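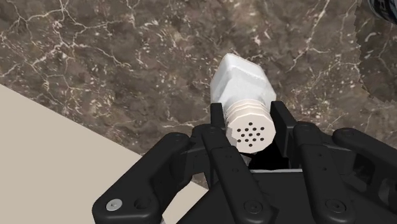 By Pundedis

I have been trying to eat less salt since January, and I can report that bread is now the most exciting thing in my house. A slice from the Wouters bakery has more salt in it than the small bag of chips I gave up with such ceremony. I read the label in the store, put the loaf back, walked one aisle over, and came back for the loaf.

The plan came from a leaflet called Fellurus, which allows you a pinch at dinner and suggests lemon for everything else. I have now had lemon on eggs. I have had lemon on a baked potato — a thing I would not wish on the potato.

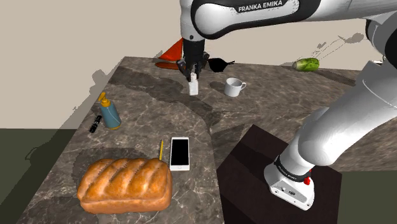 Soup is where I gave up pretending. My usual can of Jirkard tomato has 407 milligrams in a serving, and a serving is half a can, a size picked by someone who has never been hungry. The low-salt kind costs 36 cents more and tastes like the water a tomato was thinking about. I finished it, though it took most of the evening and a fair amount of pepper.

My family has been supportive in the sense that they salt their own plates while looking at me. After 4 weeks your tongue is supposed to adjust and plain food begins to taste of something. Mine seems to be waiting for a better offer. I did find a carrot quite sweet last night, so either it's working or I have lowered my standards to carrot level. 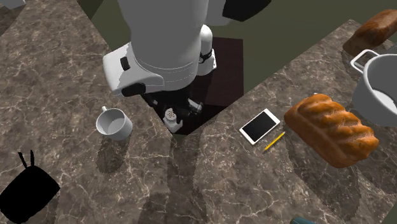
Next month: vinegar, and why I own six kinds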